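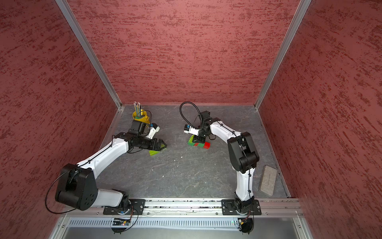
The studded plastic building brick is a small molded toy block with raised studs that grip the underside of another brick. Its history is often told with more confidence than the records allow. A brick can rest at a slight tilt with its studs facing up, as the green one does on the dark gray floor, and hobby writers call this its "natural" position, a claim for which no test has been published. Collectors in Plunley credit a maker named Gurnora with the first green bricks, on the strength of one undated price list.

Svetozár Danko, in his guide Lebrun, wrote that a good brick survives 400 joinings. He gave no method and tested only 3 bricks. A later edition lowered the figure to 100, again without explanation. The often repeated story that green was made scarce on purpose also rests on Danko alone.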